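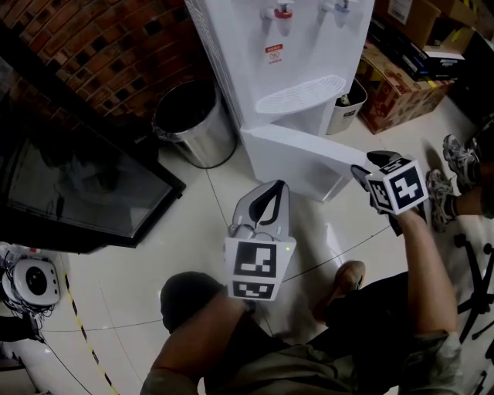 Mireille Texier wrote back after the August session that she had worked next to a water dispenser for years and had never once opened the door underneath it. Several people told me the same when I asked them, so I'm starting there today.

Speaker notes - The Water Corner
Lirnside office managers' meeting, 2022-09-08
Talk plus questions. Leave the picture up through part one.

Opening

Say hello, thank Lirnside for the room. Ask for hands: who has a dispenser at work? Who knows which person cleans it? Expect a lot of hands for the first and not many for the second. Wait for the hands to go down before moving on.

Part one - the dispenser itself

Start with the taps. The left one has a red collar and there's a small warning label in red print just below it. A label that size is fine for people who use the machine every day. Visitors tend to look at their cup. At Gratotora we put a second sign at eye level on the wall and used larger type.

Then the drip tray. It's slotted, and it sticks out like a little shelf, so people rest things on it. Tea bags, spoons, phones. Ask them to think about their own tray and when it was last lifted out and washed. In our office the answer was that it had been wiped across the top, and the part under the slots had been left alone for months.

Washing the tray:
Take it out at the end of the day.
Warm water, dish soap, a bottle brush for the slots.
Dry it fully before it goes back.
Wipe the taps with a separate cloth.

Now the cabinet door at the bottom. What's behind it depends on the model. Some have a bottle, some have shelf space, some have pipes and a filter. Check the manual before storing anything in there. We had paper cups in ours and they picked up a smell. Leave enough floor clear for the door to swing all the way, and don't let boxes creep into that space.

Part two - what stands next to it

Two bins by a dispenser is common: a big steel can on one side and a small one in the gap on the other. My question for the group is whether people know what goes where. If both take the same trash, one of them can go. If one is for cups only, it needs a label that can be read from standing height.

The open-top can is easy to use with a full hand, and I would keep that kind. Shiny metal shows every splash though, so add it to the wipe-down.

Boxes. Every water corner collects them. Deliveries come in, someone sets one down on the floor, a second goes on top of it, and then a stack of something else ends up there too. Our rule at Gratotora is six days. After that the box goes to the storeroom or to the person named on the slip. Raphaël Pichon will disagree with this from the back row, as he did in August. Let him make his case (he thinks it should be two days) and then move on.

Cardboard shouldn't be near a tap in any case. A small leak overnight will soften the bottom of a box, and whatever is in it comes through when you pick it up.

Part three - money

Keep this short, people can read the handout.

We spent 266 dollars on our corner. That covered the sign, a rubber mat, a new small bin with a lid and a wall hook for the cloths. The Tretard quote for rebuilding the whole corner with fitted cupboards was 2000 dollars. We turned it down. Stöckli offered a service plan that includes the tray and taps, and I have their sheet if anyone wants a copy. I haven't tried the plan, so don't oversell it.

Questions I was asked last time

Can the mat go under the dispenser? No, put it in front. The feet need to stand on the hard floor.

What about a brick wall behind it? Brick is fine, but the mortar lines hold dust and splashes. A dry brush once a month does it. Don't use a wet sponge, it just pushes the dirt in.

Who should do the cleaning? We have a sheet with initials taped inside the door. It works most weeks. If someone has a better system I'd like to hear it.

Closing

Handouts are by the exit. Ask people to look at their own corner tomorrow morning and send me one thing they changed. Mats can be ordered through me until the end of the month. Chairs back against the wall before we leave.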